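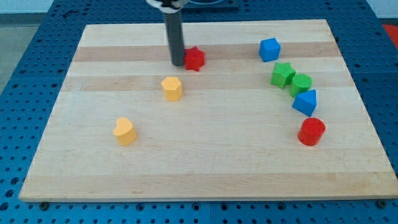

About Stosotix

We check robot arms against the safety rules their sellers say they meet. Plenty of brochures call an arm "safe around people". We ask at what speed, holding what, and who measured it.

Niall Galbraith started the Clodstead shop after reading 34 risk assessments and finding the same paragraph in 26. We don't sell arms, and we don't hand out badges. A pass covers the job we tested and no other.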